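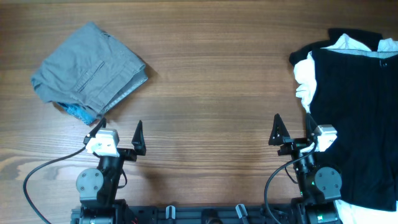

Unit 7: Frame Time and Display Latency
Instructor: Khalil Qaisi

Frame rate is an average. Frame time is the interval between two finished frames, in milliseconds. A desktop that averages 100 frames per second can still stutter if a few frames take 40 ms each. Benchmark reports should give both numbers.

Definitions
Render time: time the graphics card spends on one frame.
Refresh interval: time between two screen updates. At 200 Hz this is 5 ms.
Input delay: time from a button press to the first changed pixel.

With vertical sync on, a frame that misses its refresh interval waits for the next one. At 200 Hz, a frame that takes 6 ms is shown after 10 ms. Variable refresh removes most of this wait, within the range the panel supports.

Worked case
The Weser test log holds 1,431 frames from one run. Sort the frame times from longest to shortest and take the top one percent, rounded down: 14 frames. Average those 14 values, then convert to frames per second. The result is the "1% low" as used in this course. Some reviewers use the 99th percentile frame time instead, so state the method.

Lab
Repeat the run with sync off and with the frame cap set to 200. Plot frame time against frame number. Label both axes.

Reading: Saxena, course notes on buffering, section 3. Lab reports are due in March.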